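Search this site
Enter keywords
Go

We use cookies to remember your settings and count visits. By continuing to read you agree to this. OK / Read more

Kalero opens orders for its Fraser hand service plan, and I got an early look

December 28, 2018

If you've been reading this site for a while you know I have a soft spot for robot hands (the arms get all the attention, and I've never understood why). So when Kalero wrote to say that the Fraser hand is finally going on general sale, together with a service plan that small shops might be able to afford, I cleared my afternoon and drove out to Sotcombe to hear about it in person.

The short version is this. Orders are open now, the first units ship in February, and you can buy the hand outright or take it on a monthly plan called Wasto. The plan costs $121 a month and covers the hand, replacement fingertips, software updates and a swap unit if yours has to go back to the bench. You sign up for a year to start with. Pay by the month and you're at $1,452 for the year, but pay up front and it drops to $1,403, so there's a small saving if you have the cash sitting around. I don't, but you might!

What I like about Wasto is that Kalero has finally admitted that hands wear out. Every hand does. I've spent more time than I care to remember picking bits of old rubber off worn gripper pads, and the usual deal is that you send the whole thing back and wait, and then you get a bill that makes you wish you'd hired a person. With this plan you keep a box of spare tips on the shelf and change them yourself. Taras Yurchenko, who runs the service side at Kalero, did one for me on the bench while we were talking about something else entirely, and then handed me the driver so I could try. I was slower than he was (a lot slower, fine) but I got it on and the calibration routine accepted it the first time.

The target customer is a small packing or assembly shop, the kind with one or two arms and no robotics engineer on the payroll. Kalero ran a trial with shops like that through the fall, and the service desk logged 1052 support requests over the course of it. I winced a bit at that number, but Yurchenko brought it up himself and seemed pretty relaxed. "Most of them were about mounting and cables," he told me. "We rewrote the setup guide after that, and then we rewrote it again." The second rewrite is the one that ships in the box, and I'm glad to say it's short. I read it over a sandwich.

Setup still isn't quite as painless as the brochure makes it sound. You need to fit the adapter plate, run the cable back along the arm, and then let the software find the hand, and that last part took me two tries. The first time it sat there with a spinning wheel for long enough that I went and got a coffee. Kalero says a fix for that is coming before the February shipments go out. I'd like to see it before I believe it, but the folks there were straight with me about everything else, so I'm inclined to give them the benefit of the doubt.

Once it was connected, teaching it a grasp was much more fun. You pick a starting shape from a menu, nudge the fingers with sliders until it looks right, and save it under whatever name you like. I made one for a coffee mug and one for a roll of tape. The mug one was decent. The tape one was terrible, and I think that was my fault – I kept trying to be clever with the thumb. Kalero will let Wasto customers send in a part they're struggling with, and the service desk will work out a grasp and send it back as a file. That's included in the monthly price, with a limit of two parts a month, and I suspect it'll be the bit people use most.

A few gripes, and then I'll stop. The plan renews by itself unless you cancel in writing, and I'm never a fan of that. The spare tips come in one size only. And the fabric covering on the hand can be changed, but only at the service center, so if yours gets soaked in something nasty you'll be relying on that swap unit. I asked about a wipe-clean version for food work and got a polite smile and a "not yet" – make of that what you will.
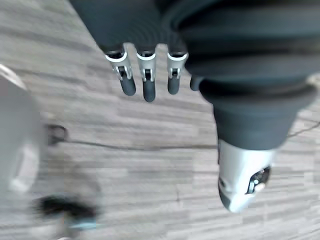 Can you move to the Wasto plan later if you buy the hand outright?

You can, as long as you do it within the first year and the hand passes a bench check at Sotcombe. Kalero covers the return shipping but you pay to send it in.

I asked about shops that already own an older Kalero gripper too, and there's no trade-in for now. Yurchenko said they've talked about it and that pricing it fairly is the hard part, since some of those units have been run night and day and others have been sitting in a cupboard. If you're in that camp I'd write to them and ask anyway, because the more people who do, the better the odds.

Would I sign up? If I had one arm doing mixed packing work and kept losing days to worn fingers, I think I would, and I'd pay for the year in one go. If your parts are all the same shape and a plain two-jaw gripper already does the job, save your money. I've asked for a hand to keep on my own bench through the spring, and if they say yes I'll put some proper hours on it and write up how the tips hold up. Orders and the full plan terms are on the Kalero site, and the service desk takes calls on weekday mornings.

Get new posts by email. Enter your address to join the newsletter. Unsubscribe any time.

Contact | Copyright 2018, all rights reserved | Back to top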